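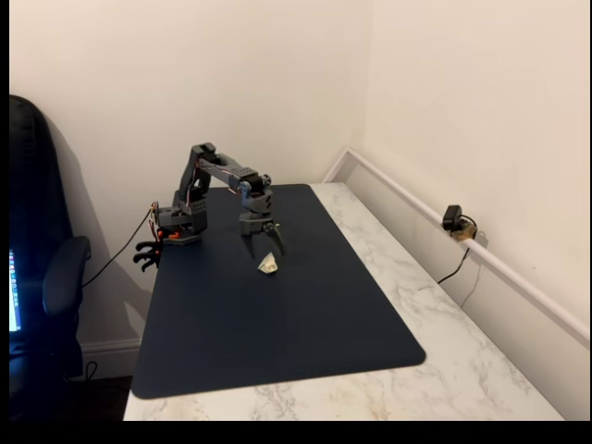
How long should you wear a new night guard before deciding it doesn't fit? Two weeks, unless it hurts, and then you call the dentist the next morning.

I learned this the slow way. Mine felt like chewing on a phone case for the first few nights and I almost gave up on it — glad I didn't.

Shireen Mathebula at the Du Plessis office made mine. She had me bite down on that blue paper, ground a little off the back left, had me bite again. Ten minutes, no charge for the adjustment.

Price, for everyone asking: 272 with my plan, and the plan only covers one every 2 years. So please don't leave it in a napkin at a diner (my sister, in May).

Cleaning: cool water and a soft brush, every morning. I tried hot water once on an old one and it warped. Never sat right again.

My jaw still clicks when I yawn, but the morning headaches have eased off a lot. Going back for a checkup and I'm bringing the guard with me so she can look at the wear on it. Will post what she says!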